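Strips, edges and a lot of blue-green

The sign and display workshop at Endale opens at 8 and the first hour goes to setting out. The owner took over the lease two years ago, in January, after a long stretch cutting panels for Hosstead, and still does most of the finishing by hand. We spoke at the bench on October 27, 2018.

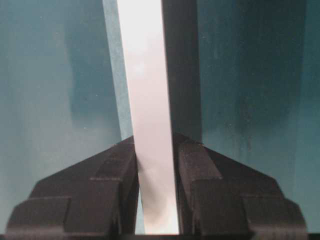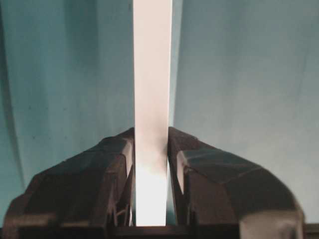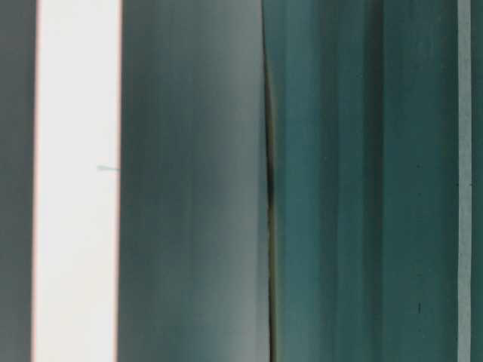
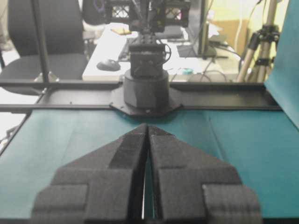
White and blue-green at Endale.

"People come in wanting to talk about the lettering," the owner said. "I'd sooner talk about the edge. If the edge is out, the lettering looks crooked, and you get the phone call."

White is the colour most often ordered for trim, and the one the owner finds hardest to work with. It picks up whatever is beside it. Against a blue-green panel it can look pink in the morning and grey by the afternoon, and customers have sent pieces back thinking they were given the wrong shade.

"I tell them to take it home and stand it up where it's going to live. Look at it at breakfast and look at it after tea. Then ring me."

The blue-green has its own story. The first big job under the new lease was for the library at Umard, which wanted end panels for its shelving in a colour close to the old paint. It took two tries to get a match. The owner ordered too much of the second batch and has been offering it at a discount ever since.

"It grew on me. It marks, though. You put a thumb on it and you'll see that thumb until you wipe it down."

Most orders now come from Ikbridge, where a row of shops is being refitted. The largest was for 100 shelf labels with matching uprights, and the shop wanted them in a fortnight. The owner got them there in three weeks and knocked something off the bill.

Asked what takes the most time, the owner said storage. Long narrow pieces bow if they lean against a wall for a week, so they are kept flat, and flat takes up floor. There are plans for a rack along the back, once the Ikbridge work is paid for.

"I've drawn it up. I've got the brackets. I just need a clear weekend to put it in, and then I'll find out if I measured the doorway properly."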